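Call for Participants: Household Steaming and Serving Study

The Zimora Institute for Domestic Practice invites adults who cook at home to take part in a study of steaming and serving. The study forms part of the Kultari Program on Everyday Kitchen Work and is led by Bláthnaid Hanrahan. Enrollment opens in April and will close when all 145 places have been filled.

Purpose of the study

Steamed buns are prepared in a great many homes, and the instructions supplied with electric steamers say little about the last few minutes of the work: taking off the lid, lifting out the buns, and moving them to a plate without tearing the dough or spoiling the pleats. The Institute wishes to record how people with different levels of experience carry out these steps, and to use the results in a set of plain written guidelines for home cooks and for teachers of adult cooking classes.

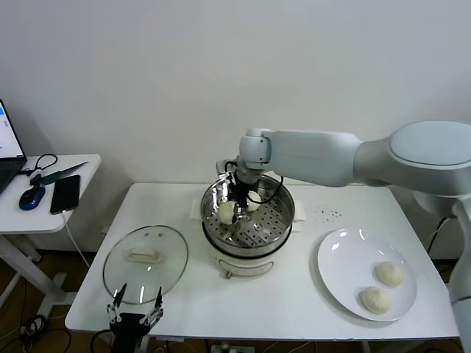

Participants will be asked to transfer filled buns from a perforated steaming tray to a serving plate, using the utensil they would normally choose at home. Tongs, chopsticks, spatulas and cloths will be supplied. Participants may also bring a utensil of their own, provided that it is clean and has no sharp edge. No particular method is preferred, and the work will not be graded.

What participation involves

Each participant will attend 2 sessions at the Institute's test kitchen on Cheng Street. The first session covers loading the steamer, fitting the lid and setting the control. The second covers removal and plating, followed by a short interview on habits at home, including the type of steamer owned, how often it is used, and whether buns are made by hand or bought frozen. Sessions begin at 10 a.m. Sunday sessions may be arranged for participants who work during the week.

Buns will be prepared by kitchen staff before each session. Participants are not required to make dough or filling. Vegetable filling is used throughout the study; the dough contains wheat.

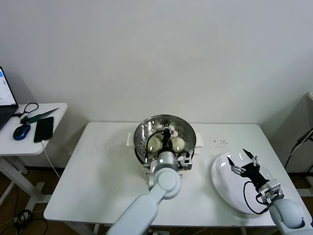 Photo: Kultari Program, Zimora Institute for Domestic Practice

The steamer and the serving plate are set out on the same table so that the buns need to be carried only a short distance. Participants may move the plate closer to the pot or to the other side of it before they begin, and left-handed participants are encouraged to do so. A seated working position is available and should be requested at the time of application.

Eligibility

Applicants must be 18 years of age or older and must have steamed food at home within the past 6 months. Both beginners and experienced cooks are welcome. Persons with a wheat allergy, or with an injury to the hand or wrist that is still healing, are asked not to apply for this round. Former employees of the Institute may apply. Current employees and members of their households may not.

Payment and expenses

Participants who complete both sessions will receive a payment by check, together with reimbursement of local bus fare. Those who attend only the first session will be paid for that session. Rates are stated in the information sheet sent to every applicant.

Privacy

Interview notes are stored under a participant number. Names and contact details are held separately and will be deleted when the study ends. A participant may withdraw at any time without giving a reason.

How to apply

Requests for the information sheet and application form should be addressed to Gopinath Thampi, Study Coordinator, at the Institute's front office in the Flonov Building. Applicants should state their preferred days, any dietary restrictions, and whether they require step-free access. Completed forms may be returned by mail or in person. All applicants will be notified in writing of the outcome.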